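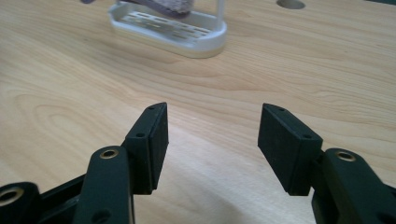
Figure 1. View from the wrist camera of the hand-held gripper, fingers open, tray beyond.

Unit 3: Collecting demonstrations by hand
Course notes, Mekdes Tesfamariam

Read these notes before the March lab. They cover the hand-held gripper only. Remote control with the leader arm is in Unit 4, and the comparison between the two is at the end of this handout.

3.1 What we record

A demonstration is one complete run of the task, from the moment you press record until you press it again. The hand-held tool saves the wrist camera video, the opening width of the fingers, and the position of the tool in space. The position is worked out from the video and the motion sensor after the session. It is not measured directly, and that explains most of the rules in section 3.3.

The policy we train later gets the same camera view and the same finger width, and nothing else. It does not know what you were looking at. If you pick up an object by peeking around the side of the tool, you have used information the robot will not have. Try to work from what the wrist camera can see. For the first few runs it helps to have your partner watch the live view and tell you when the object drops out of it.

3.2 Reading the wrist view

Look again at Figure 1. The two black fingers take up much of the lower half of the picture, with their tips pointing away toward the far side of the table. They will be in nearly the same place in every video you record. The table and the objects move; the fingers only open and close. When you check a recording, look at these points:

The inner faces of both pads should be visible when the gripper is open. If one is missing, the camera mount has slipped.
The target should come into view well before the fingers reach it. In Figure 1 the white tray is already in view beyond the fingers, with a purple and gray object resting in it, although the top of the view cuts off part of that object. Tilt the tool up slightly before closing in on a target like this.
Shadows are fine. The right finger in Figure 1 throws a soft one on the wood. Hard shadows from a desk lamp are not, so leave the lamps off.

Surface pattern also matters. Position tracking needs detail it can follow from one picture to the next. The wood grain on this tabletop has long curves and loops, and tracking does well on it. A plain white bench top gave Sovness a lot of trouble last year, and those files had to be thrown out.

3.3 Rules for a usable run

Start with the fingers fully open, above the table, and hold still for 3 seconds.
Move at a steady speed. Fast turns of the wrist blur the video and tracking is lost.
Close the fingers only when they are on either side of the object. Squeezing in the air and then moving in teaches the wrong order.
Do not use your free hand to steady the object or the tray. The robot has one gripper.
If you drop something, pick it up with the tool and carry on. Keep the run and tag it "recovery".
If you bump the camera, stop and discard the run.

Vary the starting position between runs. Students tend to set the object down the same way each time - the policy then learns that one spot and fails a hand's width away. Turn the tray, shift it, and change the angle of the object in it.

3.4 How many runs

Each group of 4 collects 29 runs in the lab. These are pooled with the runs from earlier years, which brings the class set to over 600. Your own 29 are kept in a separate folder as well, and you will need them for the homework.

Name the folder with your group name, Nolleck or Xiong or Hulura, and do not rename the files inside it. The processing script matches video to sensor data by file name.

3.5 Hand-held tool or remote control

With the leader arm you move a small copy of the robot and the real robot follows. Joint positions are recorded exactly, and a motion the robot cannot make will not get into the data. It is slower, though, and beginners have trouble feeling when they have touched the table.

With the hand-held tool you feel the contact directly and work at close to normal speed. The cost is that your arm can reach places and angles the robot cannot. The script flags runs that leave the robot's workspace, but it does not repair them. Keep your wrist angle moderate and stay over the middle part of the table.

3.6 Before you leave

Copy the files to the lab drive and play back your first and last run from the drive copy. Put the tool on its charger with the fingers open. Write any tagged runs on the group sheet, with the reason.

Homework for Unit 3

1. Choose two of your group's runs and plot finger width against time for both. Mark the grasp and the release.
2. Find one run where the target leaves the wrist view before the grasp. Describe how you would redo it.
3. Read the Unit 4 notes through the section on joint limits.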